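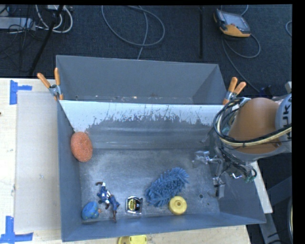 Home > Contents > Part Two > Chapter 4 > Next

Chapter 4. Mixed Goods: Sorting What Doesn't Match

By the author, Grirton course team
Last updated: July

Most stockrooms look fine on paper. Shelves labeled, cartons stacked, a code on everything. Then there is the other stuff. Returns with no box. Samples. Things found behind a rack. All of it lands in a bin, and the bin gets full, and someone has to deal with it before the shift ends.

This chapter is about that bin.

Chapter 3 dealt with like goods: same size, same carton, same count. Easy. Mixed goods are harder. A sponge, a tape measure and a toy figure can end up side by side, and no single rule about size or weight will put them where they belong. Soft next to hard. Light next to heavy. Cleaning things next to playthings. You need a question to ask of each item, and you need to ask the same question every time.

Three questions get used in this book:

What is it for? (use)
What is it made of, or how does it feel? (handling)
Where does it go next? (destination)

Pick one and stick to it for the whole bin. Switching halfway is the most common mistake new sorters make. A duster head goes with the sponge if you sort by use. Sort by handling and it may go with soft toys instead. Both answers are fine. Both in the same bin, not fine.

The Fornenard store

Our running case is the Fornenard store, a small household goods warehouse with 2075 item codes on its list. Keep that number handy, it comes back in the exercises. Of those codes, 580 belong to goods that arrive loose or lose their packaging along the way. The Rurkari system, which the store uses for its records, calls these "open items." Staff call them odds.

Odds are cleared in short rounds, 20 minutes each. One bin to take from, one behind it to put into. Metal bins, mostly, as they wipe clean and put up with scratches. Check the second bin before starting. Crumbs and grit in the bottom will stick to anything fluffy, and then you have two jobs.

Soft goods deserve a word here. Dusters and sponges hide small parts. Lift them first, give them a shake over the bin, look underneath. Discs, caps and wheels like to sit up against something bigger and get carried off with it. A part that leaves with the wrong item is lost for good, as far as the record goes. In one stock check Fornenard logged 3327 pieces, and the arguments afterward were nearly all about small round ones.

Hard goods next. Tape measures: check the blade is in and locked. Keep them out from under anything with a face or a painted finish, metal edges rub. Toys last, laid flat, limbs not bent back to make them fit.

What if you can't name it? Don't guess. Write what you see, color and shape, for exmaple "yellow, round, hole in center," and put it in the query tray. Danko's rule, from the old edition of this course: a plain description beats a wrong name. Someone further down the line may know it at once.

Before you read on

Empty one drawer at home onto a table. Sort it by use. Write down the groups. Put it all back, mix it up, sort again by destination. Compare the two lists. Note wich items moved and keep both lists, section 4.2 starts with them.

Back | Contents | Glossary | 4.1 Choosing a Sorting Question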